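ハンドグリッパー作業 始業前点検チェックリスト(コメント付き)
Plorkura 2階フロア用/2月改訂版
まとめ:Milagros Rivadeneyra

前の版が「確認したか はい・いいえ」だけの素っ気ない表だったので、今回は私のコメントをがっつり足しました。読みにくかったら遠慮なく言ってくださいね。チェックは作業者本人、サインは隣の席の人。ここだけは前と同じです。

1. 机とトレー

□ ペットボトルのふたは閉まっているか
飲み物の持ち込みは禁止にしていません。ただし、ふたを開けたまま置くのはなしでお願いします!PCの横に置きたい気持ちはすごくわかるんですけど、できれば反対の端へ。Bereketさんからは「机の上は全面禁止でいいのでは」という意見も出ていて、次の改訂でもう一度話します。

□ 充電ケーブルが手の動く範囲に入っていないか
使わないなら抜いて丸めておく。挿したまま手前に垂らすのがいちばん引っかけます(私は一度やりました)。

□ トレーに前の課題の物が残っていないか
皿やカップの課題のあとは特に注意。食品サンプルは課題表の番号と見比べてから載せてください。

□ 書類の束は課題に使う範囲の外か
指示書を見ながらやりたい人は、机の奥側に寄せて置けばOKです。

2. グリッパー本体

□ 爪の内側のパッドに浮きやめくれがないか
指の腹で軽くなでて、端が引っかかったら交換。接着剤で自己流の補修をするのはやめましょう。交換用はPruserの引き出しに入っています。

□ 開閉を40回、空のままで行ったか
多い!と言われるのは承知のうえです。でも渋さが出るのは後半なので、10回くらいで切り上げないでくださいね。Jhonatanさんは歌いながらやっているそうで、それもありだと思います。

□ マーカーの板に汚れ、傾き、はがれがないか
拭くのは乾いた布だけ。アルコールは印刷がにじむので使わないこと。傾きは正面と横の両方から見ます。

□ 把持力の設定は課題表どおりか
上限は254。この数字は本体の設定値で、ニュートンではありません。ここを取り違えた質問が本当に多いので、太字にしたいくらいです。

□ 総開閉回数が500に達していないか
前回の交換からの数です(空の開閉は含めません)。達していたらその日は使わず、赤い札をつけてFoulkesの棚へ。

3. 作業する人

□ 長い髪は結んだか
可動部に近づく作業なので、肩より長い人は後ろでまとめてください。ゴムはSkotisの箱にあります。前髪は対象外です。

□ 袖口、名札のひも、アクセサリーは大丈夫か
名札は胸ポケットに入れるか、外して引き出しへ。指輪も外します。

□ 頭につける機器はぐらつかないか
下を向いて、左右を見て、もう一回下を向く。これでずれなければ合格です。締めすぎると昼ごろに頭が痛くなりますよ〜。

□ 休憩の時刻を書いたか
続けて作業するのは40分まで。夢中になるとあっという間なので、始める前に書いてしまうのがコツです。

4. まわりの人と通路

□ キャスター付きの椅子は机の下か壁ぎわか
使っていない椅子が通路に出てくる件、毎週のように書いています。水曜の巡回でもSiu-fongさんに指摘されました。

□ 床のケーブルは通路を横切っていないか
どうしても横切るときはカバーをかぶせる。テープだけで済ませないでください。

□ 両隣の人に「始めます」と声をかけたか
グリッパーを2台使うときは特に。両手がふさがっていると、とっさに物をよけられません。

□ 丸テーブルの組と動線がぶつからないか
後ろを通る人が多い時間帯は、先に一言相談しておくとお互い楽です。

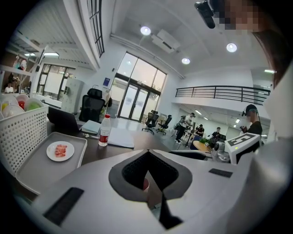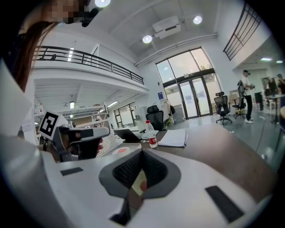 机でのグリッパー作業。2枚とも奥に見えるのはガラス扉の出入口とキャスター付きの椅子。

5. 判定と記録

□ 全項目よし → そのまま開始
□ 1か所でも不可 → 直してから、その章を最初からやり直し
□ 直せない → 使用中止。Marlenyさんへ連絡

「たぶん大丈夫」の三角印は今回から廃止です。迷ったら不可にしておいてください。それで開始が遅れても、作業者の評価には響きません(Marlenyさんに確認済み!)。

記入した紙は、終業時に入口側のファイルへ。コメント欄が足りなければ裏面もどうぞ。

作業者サイン:
隣席サイン:
開始時刻:
コメント: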